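Seating the processor: an interview with Guadalupe Trujillo

By Faustino Sandoval
2023-03-24

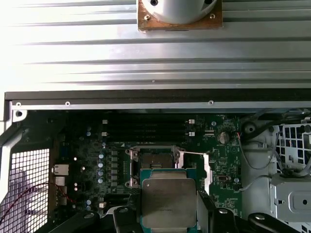 The bench and the boards

Guadalupe Trujillo runs the desktop refurbishing line at Memard, where office computers come in by the pallet and leave with replaced parts and a test sheet. The last pallet before we spoke held 147 machines, most of them returned by a leasing client, Solton, at the end of a contract. Her part of the work starts once the side panel is off and the drives have been pulled.

I asked her why she leaves the board in the case while changing a processor. Many build guides recommend doing it outside, on a flat surface.

"Those guides are written for a new build," she said. "You have the board in your hands already. On a used machine, taking it out means every front panel lead, every fan lead, the cooler backplate, the standoffs. You make eight chances to damage something so that you can avoid one."

The exception is a case in which the drive cage or the power supply sits over the socket. Then the board comes out. She lays the open case flat so that the board faces up, and she does not work on it standing upright. A processor placed in a vertical socket has to be held in place while the lever is closed, and she considers that a bad use of a hand.

Before the part goes in

The preparation takes longer than the placement. Trujillo removes the cooler, cleans off the old paste, opens the retention frame and looks at the contacts under a ring lamp from two directions.

"One direction is not enough," she said. "A bent contact reflects light differently from its neighbors, but only at certain angles. I turn the case a quarter turn and look again. If the pattern is even both times, I go on."

Boards with damaged contacts go onto a separate shelf. Some of them can be corrected under a microscope with a fine pick, although she puts a limit of 5 minutes on the attempt. After that the board is used for parts.

She also checks the loose wiring. A lead lying across the board will often spring toward the socket when the cooler comes off, and she wants it tucked back before the frame is opened. The memory can stay in or come out. She takes it out, mainly so that it can be tested separately on a Fekete memory tester at the end of the bench.

Placement

The processor is held by its edges. It is lined up with the socket by the notches and the corner mark, lowered level, and released. Trujillo was specific about the release.

"You let go at the height of the socket. Not above it. Even a small drop onto the contacts, if it lands on a corner, will bend a few of them. And once it is down, you do not slide it. If it is wrong, lift it straight up and start over."

I asked how she knows that it is seated.

"It sits flat and there is no rocking. I touch two opposite edges very lightly. If there is any movement, the alignment is off. People want to feel a click, and there is no click. The force comes later, from the lever."

Closing the lever does take force, and this is the step that worries new technicians most. The frame comes down over the heat spreader, its front edge goes under the retaining screw on the designs she sees most often, and the lever is pressed down and hooked under its tab. There is some creaking. She tells trainees to expect it, and to stop only if the resistance begins early in the travel.

Small parts around the socket

With the cooler gone and the frame open, the technician has a clear view of components that are normally hidden. Trujillo uses the time to inspect them. She looks at the tops of the capacitors near the socket for bulging, and at the chokes for cracks or discoloration. The coin cell is measured on every machine and replaced if the reading is low.

"Replace the cell while you are in there," she said. "If you don't, the machine comes back in November with the wrong date and a settings error, and somebody spends an hour on it."

Screws are sorted by location into a divided tray. Panel screws, cooler screws and drive screws each have a compartment. Her team used one common tray until last year, and a long screw driven into a short hole cost them a board.

Paste and first start

Memard buys its thermal paste from Erninix in large syringes. Trujillo applies a single small mound at the center of the heat spreader and lets the pressure of the cooler spread it. She has tried spreading it by hand with a card and found no difference in temperature under load that she could repeat.

The cooler screws are tightened in a cross pattern, a few turns each. Then the memory goes back in, the fan lead is connected, and the machine is started with the side panel still off. The first start can be slow on a board that has been given a different processor, and she allows it time before cutting the power.

"It may restart once or twice by itself," she said. "Leave it alone. I have seen people pull the plug at that point and take the whole thing apart again. There was nothing wrong with it."

If there is no picture on the monitor after that, she reseats the memory first — it is the quickest check and the most common fault — and goes back to the processor last. Machines that start are moved to the load test, and the panel stays off until they have passed.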